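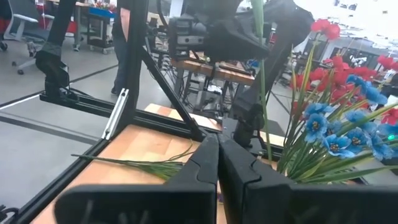

Artificial greenery on a wooden tabletop.

Zamonix Hard Wax Oil, Clear Matte: Review

By Urszula Sowa | November
37 shares | 2 comments

Zamonix sells this oil as a one-coat finish for indoor tables and counters. I tested it on beech and maple offcuts and on one full bench top, all sanded to 120 grit and vacuumed. The can states a working time of 20 minutes. In my shop it began to drag well before that, so I split the bench top into sections and buffed each one before opening the next.

Application is simple with a white pad. A brush leaves too much material on the surface, and the excess cures to a tacky film that has to be scraped. The smell is mild when wet but hangs on for two days. 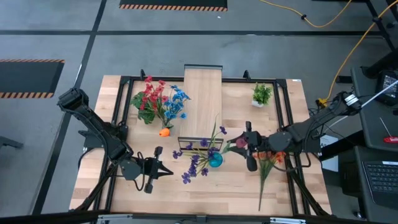
Color shift is the main reason to pick this oil over the Szulc product I used before. Szulc turns maple noticeably yellow. Zamonix darkens it slightly and leaves the contrast between strips alone. On a light butcher-block grain like the one in the photo, a strong amber tone makes every joint stand out, and a small glass vase set on it will pick up the cast as well. I would use the clear matte there and skip the tinted versions.

Water resistance was good after a full week of curing. A wet glass left overnight made no ring on the beech. Coffee left a faint mark that came out with a gray pad and a dab of fresh oil. Hot pans are another matter -- the sheen changed under a trivet with thin feet, and the spot still shows in low light.

Coverage came to some 75 square feet per can on maple, less on end grain. The lid does not reseal well once there is oil in the rim. Roman Borkowska at the Drirville shop decants his into smaller Rokix bottles, and I have started doing the same.

Recommended for pale hardwoods. For walnut, Szulc is still cheaper and looks better.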